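Two trains and a replacement bus to get to Trellmont, and the bus driver had never heard of the place either. I got off a stop early, walked back along a dual carriageway in the drizzle and arrived at the Abdelaziz building with one shoe squelching. So apologies to Marion Morrison, who met me at the door and very kindly didn't look down.

I'd been after a visit ever since I heard Kwaku Arthur talk about Drostia, which is the planning software they write there. I spend my working days with planners that only ever deal with boxes, and his talk was all about cloth and cables. Things that flop, in other words! I wanted to see what the code looks like when you can't just hand it a neat 3D model and tell it not to bump into anything.

The answer is that it looks like a lot of windows. Kwabena Amissah sat me down with a tea and took me through the perception side first. Their bench work at the moment uses printed fabrics, including one with a big Mondrian grid on it, thick black lines and blocks of red, blue and yellow. I'd have thought all those hard edges would be a gift. They're a pain! The segmentation used to see a black line, decide it was the end of something and chop one cloth into a dozen little tiles. Kwabena showed me the old output and it looked like a bathroom floor. The newer version leans much more on depth and only asks the colour for a second opinion, and the cloth comes out as one piece (mostly — he did find me a bad one). 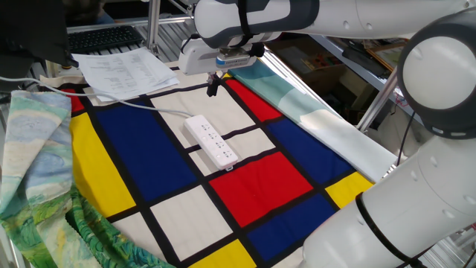 Then there's the matter of thin things. A power strip is easy enough for the depth data, it's a nice solid lump. Its cord is another story, white and skinny and barely higher than the cloth underneath, and for months the planner would cheerfully route the fingers straight through where the cord was. Now there's a separate cable tracer that guesses the line from end to end and fills in the gaps, and the planner treats the result as a sort of fat sausage to be kept clear of. Kwabena's word, sausage. It's in the code as well, I saw it.

I asked about numbers and got a proper one: the regression suite has 1110 saved starting layouts, and 376 of those have a cable in them somewhere. Every change to the planner gets run against the lot overnight. I was deeply envious. We have a folder called "tests_new_old".

Lunch was a cheese roll on a wall outside, and a long argument with Lambros Stefanou about replanning. He likes to stop and think again after every small motion. I like to commit and correct on the way. We didn't settle it, but he did draw me a very good diagram on the roll's paper bag, and I've kept it.

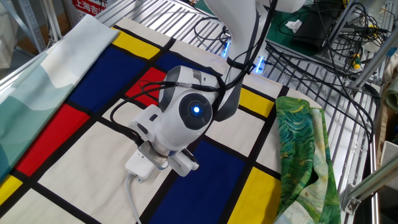

Trellmont, 2018-04-20

Writing this bit up in the café by the station, with the afternoon still fresh. Sheldon Hawthorne had the slot after lunch and he does the control layer, the part I knew least about. The planner hands him a path and he decides how hard the arm is allowed to mean it. Near fabric he turns the stiffness right down, so that a finger touching the cloth a bit early gives way a little and doesn't plough on into the table. He had two log plots side by side, stiff and soft, and the stiff one had a spike in it that made me wince.

He's also written a small replay tool called Lulel, and that's what I'd steal if I could. You scrub back and forth through a run and see the camera view, the planner's guess and the joint forces all on the same timeline. You'd think everybody would have one. We've got three separate viewers and they disagree about what time it is.

Marion says there may be another visitors' day in May. I'll be asking for a longer go on Lulel, and I'm getting off at the right stop.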